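26 Jul 2018

Home late, feet sore, and I've eaten half a bag of pretzels over the sink, so that was dinner. I wanted to get today down before it all runs together with yesterday.

So the big news at Cultero is that the Grambridge building is getting the machines by fall. They had us all in the break room at the start of shift to hear it. Room cleaning, trash, liners, wiping down - the stuff my crew has done by hand for as long as I've been there, 13 years now. The man from Liapis (nice shoes, very fast talker) said "assist" so many times that I started listening for it. Nobody is being let go, he said. People will be "moved toward oversight." I asked what an overseer of trash cans does all day and got a laugh from the back row, but I didn't get much of an answer.

Eirini Zervas got one, though. She just kept her hand up until he had to look at her. She wanted to know about hours, and whether the night people would keep the night rate if they're sitting at a screen, and he said that was "being worked through." Eirini wrote that down word for word and read it back to him. I love that woman!

Anyway, I'm one of the ones they picked to work the grippers, which means an extra 435 a month while it lasts. I said yes before he'd finished the sentence, and then felt funny about it the whole bus ride home. I've been at it since April on and off, so it's hardly new, but back then it was called a trial and now it's called a plan. They want 600 good runs out of each of us on the liners alone. You stand at the table with one in each hand and do the job slowly, the way you'd show it to a new kid, and then you do it over again. My hands know how to do a liner without me! Now I have to think about every pinch and tuck, and by the afternoon I've forgotten how I ever did it fast.

The funny part is I'm kind of proud. I've trained plenty of people in that building and none of them got a special room for it. But I keep thinking about the third floor at night, me and Eirini with the radio on, going down the hall one on each side. What does that turn into? One of us and a screen, I guess. She says we should ask for it in writing, all of it, the rate and the hours and who gets which shift, and I told her I'd sign whatever she puts together.

Must call the dentist tomorrow. And find my other gray sweater, that room is always cold.
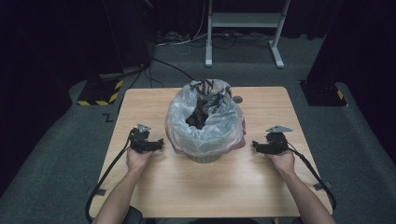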